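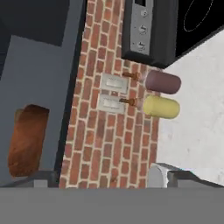 January, equipment planning, 15:00

Present: Lai-ching Tsao, Chun-hung Yeh, Nassoro Were. Minutes copied to Fung-ping Cheng.

The simulation license and one workstation remain in the first-half budget. The Banwood quote for a second arm is valid for 43 days and does not include the gripper or the mounting plate. Clistley has been asked for a price on both.

Mr. Yeh requests that the kitchen tasks, including the switches and knobs, be completed in simulation before any hardware order is signed. Agreed. The threshold is 100 trials per task.

Spare fingertips: 13 in stock, reorder deferred.

Open: delivery charges, floor space in the Odberg room, service contract. Ms. Tsao to report on the first two.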